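Hochspannungsprüfung am Isolieröl: wie lange Ruhezeit vor der Messung?

Marin Ionescu
27.2.22

Guten Tag an alle. Ich arbeite seit October in der Instandhaltung bei Wallamitz und muss jetzt das Öl von einem älteren Prüftransformator kontrollieren. Unser Messgerät ist ein Ranside mit Kugelelektroden. Ich habe drei Proben genommen, und die Durchschlagspannung ist jedes Mal sehr verschieden. Die erste Probe war gut, die zweite viel schlechter, obwohl alles aus derselben Flasche kommt. Ich habe nach dem Einfüllen sofort gemessen. Ist das vielleicht der Fehler?
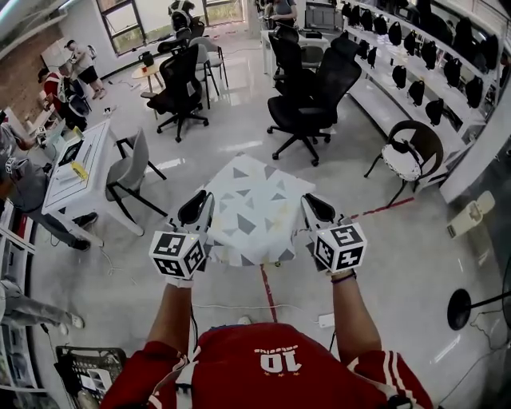 Die Flasche hat 500 ml und stand vorher eine Nacht im kalten Lager. Ich habe sie dort geöffnet und dann in die Werkstatt gebracht. Der Abstand der Elektroden ist mit der Lehre geprüft, daran kann es nach meiner Meinung nicht liegen. Für jeden Rat bin ich dankbar.

Dace Rätsep

Ja, sofort messen ist nicht gut. Beim Eingießen kommen kleine Luftblasen in das Öl, und diese machen den Wert schlechter. Ich warte immer 10 Minuten und schaue dann, ob noch Blasen zwischen den Elektroden sind. Wichtiger ist bei Ihnen aber wahrscheinlich die Flasche. Wenn man kaltes Öl in einen warmen Raum bringt und offen stehen lässt, nimmt es Feuchtigkeit auf. Die Flasche soll geschlossen bleiben, bis sie die Temperatur vom Raum hat. Danach langsam umdrehen, nicht schütteln, und das Gefäß zuerst mit dem gleichen Öl spülen. Diese Spülmenge bitte wegwerfen und nicht zurückgießen.

Pongsak Limsakul

Öl tauschen, fertig. Bei uns war es auch so.

Hui-mei Yeh

Ich würde noch nicht tauschen. Bitte machen Sie eine neue Probe, mit sechs Durchschlägen und dazwischen einer Pause, und nehmen Sie den Mittelwert. Fasern von einem Putztuch stören übrigens auch sehr stark.

Kommentare

Marin Ionescu: Danke, mit dem Putztuch haben Sie mich erwischt. Ich probiere es mit neuer Flasche.
Áine Lenihan: Gilt die Pause auch für Esteröl? Es ist ja dicker.
Dace Rätsep: Dort warte ich länger, bitte in der Anleitung vom Gerät nachsehen.

Ähnliche Themen

Silikagel im Luftentfeuchter wechselt die Farbe nicht
Dedmont Kabelstecker: welches Fett für die Gummifläche?
Erdungsstange richtig lagern
Srisuk Prüfgerät schaltet bei 60 kV ab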